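Forum Groltville › Bricolage › Électricité

Multiprise à trois prises sur le bureau, vous la fixez ?

remedios_f
Bonjour, je range le coin bureau et j'hésite à visser la multiprise sous le plateau. C'est une blanche avec les prises bleu clair.
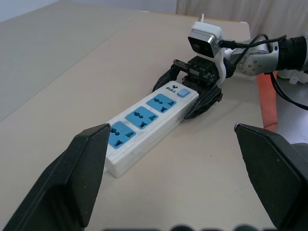

La BULL, côté interrupteur

nieto20
Sous le plateau, non. L'interrupteur devient pénible à atteindre. Laisse-la à plat contre le mur.

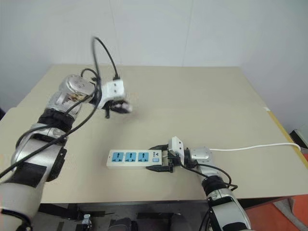

Page 5 sur 9

Misaki Nagano
Pas d'accord avec nieto20. Posée sur la table, elle glisse dès qu'on branche — il faut la tenir par un bout. Chez moi elle est vissée depuis juin. 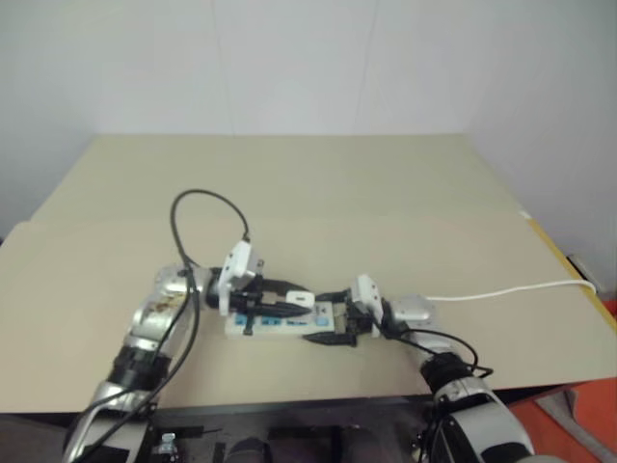 Temps de lecture : 5 min

drisia
Regarde surtout la place que prennent les fiches. Une fiche noire en coin et un adaptateur blanc, ça peut gêner la prise d'à côté.

nieto20
Et ne dépasse pas 1000 W là-dessus.

remedios_f
C'est pour une lampe et un chargeur. Je vais essayer l'adhésif double face avant de percer.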